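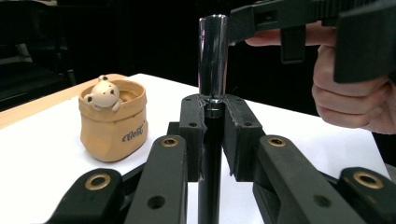
Two-gripper handover demos, who has tips?

Pratside
22 March 2022
I'm recording handover demos at a desk with two hand-held grippers, one in each hand. The part is a black rod with a chrome cylinder on the end. Left gripper holds the rod in the V notches just under the collar, right one comes in from the side and takes the cylinder. I have 500 takes and the policy still closes early on the right side. More takes, or change how I do them?

Borby
Change how you do them. 500 is plenty for one part. My guess is you hesitate beside the cylinder before closing, and some of those pauses are long and some are short. The model can't tell when the pause is over.

Pratside
I do pause. I'm checking the height.

Magyar
I'd go the other way. Keep the pause but make it the same every time. We had 963 demos from Grethe Hafstein and the ones with a short stop before contact trained better than the smooth ones.

Borby
Better on what? If you stop with nothing changing in view, you are teaching it to stop.

Magyar
Better on a peg task, 19 out of 20 against 14. Different part, I'll give you that.

Nosero
Would remote control be easier? I used a leader arm for a similar job and could rest between moves without my hands getting tired.

Pratside
Tried it in June. Too slow for me, and I couldn't feel when the rod started to tip. With the grippers in my hands I feel it right away.

Nosero
Fair. Then move your stuff between takes. If the bear pot is always on the left it will learn the pot.

Borby
Agree with that. Also chrome is a pain, the reflections change every time your hand moves. Put matte tape on a spare and record a set of six to compare - same motion, same light.

Magyar
Six won't tell you anything about training.

Borby
It will tell you if the tracking jumps. That's all I'd use it for.

Pratside
OK. I'll tape one and trim the long pauses out of the old takes before I record more. Svend Arnardóttir has a trimming script I can borrow. Will post the numbers when I have them.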